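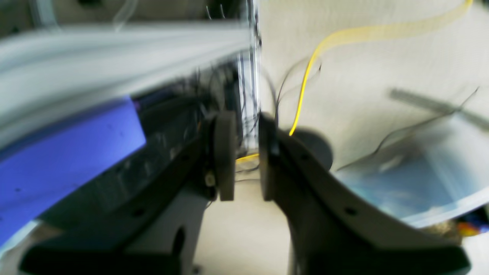

I've been putting off the cables for two years. Every time I needed to plug something in, I'd reach into the mess, pull on whatever looked right, and hope nothing important went dark. On Saturday I finally decided I'd had it and gave the whole weekend over to sorting wires.

My system, if you can call it that, was to start with the yellow ones. They're the easiest to follow with your eyes, and once you know where a bright cable goes you can work out a lot of its neighbors. The thin black ones are the real pain. They bunch up, they all look the same, and I swear they tie themselves in knots overnight (mine do, anyway). Ruben Dijkstra told me ages ago to label both ends of everything before unplugging a single thing, and of course I ignored him and had to do one whole run twice. Sorry, Ruben!

I bought a pack of 20 reusable ties at Jurkside and used them up by lunch. Next time I'd get the wider kind – the skinny ones dig in if you pull them tight, and I always pull them tight. Masking tape and a pen did fine for labels. My handwriting did not, so there's one marked "lamp?" that I'll have to figure out later.

The other thing I learned is to leave some slack. I had everything so neat and snug the first time around that I couldn't move anything an inch without tugging on a plug. So I undid it all, gave each cable a loose curve where it needs to bend, and tied it up again. It isn't as pretty, but I like it a lot better.

Still to do: the box of mystery chargers in the hall closet. Jeptoo Nyamweya says if I haven't touched one since May it should go, and she's probably right, but I'm keeping the one with the long cord.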